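Indetti Niven pad review - 06/10/2018 - Controllers and Accessories

Been using the Niven for 3 weeks now, mostly on Norkilstead, which is a monster collecting RPG with way too many menus. So the d-pad matters. A lot.

Short version: good pad, bad shoulder buttons, buy it on sale.

Setup

Plug in, done. PC saw it right away. Console needed an update first and the update took forever, made dinner in the meantime. Bluetooth pairing worked on the second try. The booklet is tiny and the button combo for switching modes is on the very last page, under the warranty stuff. Hold Start and the top face button. You're welcome.

D-pad and sticks

D-pad is the reason to get this. Clicky, diagonals come out only when I want them. Scrolling the item box in Norkilstead used to be a pain on my old pad, I'd overshoot and feed the wrong thing to the wrong monster. Hasn't happened once with this.

Sticks are fine. A little stiff at first. Left one has loosened up, right one hasnt. Dead zone is bigger than I like but the app lets you shrink it.
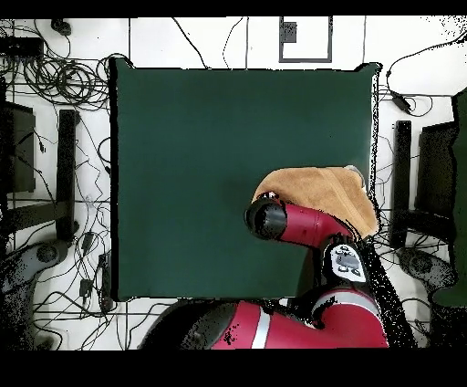 Shoulder buttons

Ok so. The triggers are good, the bumpers are mush. In Drestgate you parry on the right bumper and I lost the same boss 4 times before I gave up and remapped it to a face button. Beat it the next go. Could be me, could be the bumper - I know which one I'm blaming.

Remapping takes a minute in the app. It saves to the pad too so you don't have to redo it on another machine.

Battery

Box says 60 hours. No way I'm getting that, but I have rumble on full and never turn the thing off. Charges over USB and you can play while it charges. Cable is too short for my couch, used the one from my headset.

Worth it?

For turn based stuff and 2D games, yes. For Drestgate or anything with parrying, try a freind's first or plan on remapping. Hoping they fix the bumpers if there's a new version in December, in which case I'll update this.

Next up: Norkilstead post-game guide, part one, still working on the tower floors.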